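Rapport de projet : l'usure des surfaces galvanisées dans les bacs de stockage
Maite Vidal, Brijesh Saxena, Pendo Magesa
Encadrant : Pantelis Panagiotou

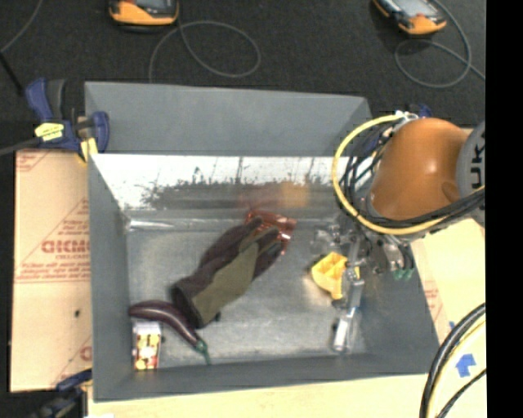
1. Contexte
La galvanisation protège l'acier par une couche de zinc qui se corrode avant le métal qu'elle recouvre. Dans un atelier, cette couche subit surtout des frottements : pièces jetées, caisses traînées, nettoyage à la brosse. Les traces qui en résultent sont de nature très différente, et notre premier travail a été de les classer. Un fond argenté et usé, avec des reflets troubles et de fines rayures, relève pour nous de la classe A (usure de surface). Une bande irrégulière de marques sombres en bas d'une paroi, comme sur le grand bac gris de la photo, est notée B et demande un examen au chiffon avant toute conclusion.

2. Terrain
Les relevés ont été faits en avril chez Brondano, qui stocke de la visserie et des pièces embouties. L'entreprise utilise deux types de bacs, achetés chez Aerts et chez Foltow. Nous avons examiné 179 bacs, dont 67 du premier fournisseur. Demetrius Lindqvist, responsable du magasin, nous a donné accès au registre des achats, qui est incomplet pour les bacs les plus anciens.

3. Méthode
Chaque bac a été vidé puis observé sous une lampe inclinée. Nous avons relevé le fond et les quatre parois séparément, sur une fiche papier. Les marques B ont été frottées avec un chiffon imbibé d'eau savonneuse. Si la trace partait, elle était reclassée en salissure (S). Si elle restait, nous mesurions l'épaisseur de zinc à côté et au milieu de la trace, avec la jauge magnétique Mamar du laboratoire.
La jauge a été étalonnée chaque matin à 8 h. Les mesures prises près des plis de la tôle ont été écartées, la courbure faussant la lecture.

4. Résultats
53 bacs portaient au moins une marque B. Dans la plupart des cas, il s'agissait d'une salissure grasse. La rouille rouge n'a été trouvée que sur 2 bacs, chaque fois à un angle du fond, là où l'eau de lavage stagne. Les rayures fines de classe A sont présentes presque partout et n'atteignent pas l'acier aux points mesurés.
Nous n'avons pas trouvé de différence nette entre les deux fournisseurs. Les bacs Aerts semblent plus rayés, mais ils servent surtout aux pièces embouties, dont les bords sont coupants.

5. Limites
L'âge des bacs manque pour une partie du lot, ce qui empêche de calculer une vitesse d'usure. La classe B dépend aussi de l'observateur : Pendo et Brijesh n'ont pas toujours noté la même chose sur les parois verticales, et les fiches en désaccord ont été reprises par Maite.

6. Suite proposée
Brondano pourrait faire sécher les bacs retournés après lavage et inscrire l'année d'achat sur le rebord. Une nouvelle série de mesures aux mêmes points, l'an prochain, donnerait une première estimation de la perte de zinc. Les fiches et le plan des points de mesure sont en annexe.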